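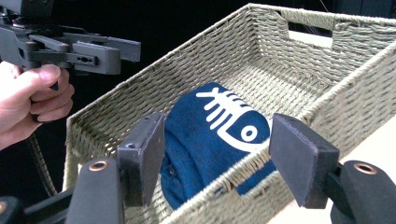
Woven storage basket with a folded navy cloth inside.

Flovura linen spray, reviewed by Rok Stan
12 Mar 2018

I bought the 100 ml bottle of Flovura to use on sheets and towels before they go into the closet. It cost a little more than the Pesano spray I had before, and I wanted to see if the scent would hold up in storage.

The smell is mild, mostly lavender with something like cut grass behind it. On cotton sheets I could still pick it up after four days. On thick towels it was gone after two. It dried clear on white pillowcases and on a dark tablecloth, and I found no spots on either.

The sprayer is the weak part. The first few pumps come out as drops, so start over the sink. After that the mist is fine and even. The cap is loose and came off in my bag on a trip in May last year.

Pesano is stronger and lasts longer, but it gave my wife a headache in a small room. Flovura did not.

I would buy it again for bed linen. For towels I'd save the money. Refills are sold in the same size, and the old sprayer fits them.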